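Do "natural" drink labels mean anything? A survey of shoppers in Gomstead

Project report, second year, Consumer Studies
Araceli Hinojosa
Handed in Jul 6, 2021

Why I picked this

My first idea was to prove that people are fooled by labels. My tutor crossed out "prove" and wrote "find out whether", and I have tried to stick to that, though it turned out harder than I expected. Most of what I read beforehand takes it as settled that a picture of fruit on a bottle makes a drink seem healthier. Quite a lot of it was written by people who sell label design. I wanted to see if I could get the same result with ordinary shoppers and no budget.

What I did

I handed out 700 paper forms outside two shops in Gomstead, the Okeke grocery on the high street and the Jasten supermarket by the bus station. I got 300 back that were filled in well enough to use. People who stop for a student with a clipboard are not the same as people who walk past, and people who bother to return a form are different again. I can't fix that, so please read everything below with it in mind.

The form had a page of label designs that I drew myself for a made-up drink called Cokard. One design had plain lettering only, one had fruit, and one had fruit and leaves. Each form showed one design. The questions asked how healthy the drink seemed, how much sugar the person thought was in it, and what they would pay.

What the answers look like

The fruit labels did score higher for "healthy" than the plain one. The gap was small. If I leave out the forms from one rainy afternoon at Jasten, it gets smaller still, which worries me more than it seemed to worry my tutor. The leaves made no difference that I could see.

On sugar, people guessed much the same whichever label they had. This goes against the usual story. If a picture of fruit really tricked people, I would expect them to think there was less sugar in the bottle, and they didn't. Several wrote in the margin that all these drinks are full of sugar anyway. One man wrote it twice.

The price question was a mistake. I left a blank space instead of giving set amounts, and the answers run from nothing at all to 2095, which I take to be in pence and a joke. I have not used any of them.

Real bottles compared with my drawings

My designs were too simple. A real label has a brand name, a picture, the kind of drink and often several colours all fighting for attention, and a shopper takes it in at a glance. A coconut drink may show the nut cut open beside a whole green one, with the name in big letters under a leaf. I have no way to say which bit of that does the work, or if any of it does. 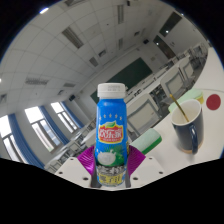 What I don't believe any more

I no longer believe the claim, repeated in three of the articles I read, that shoppers "decide with their eyes". The question on my form was about a drink nobody could buy or taste. All I measured was what people say when they are asked to look hard at a drawing. In a shop they may be thinking about the price, or their children, or the bus.

I'm also less sure about my own side of the argument. A small gap is still a gap, and with more forms it might have held up. I don't think 300 is enough to say it isn't there.

If I did it again

I would use real bottles, ask about price properly, and keep a note of the weather. I would also have someone else hand out half the forms, in case people were answering to please me. The Okeke staff said they would let me stand inside next time.

The blank form and the full table of answers are in the appendix.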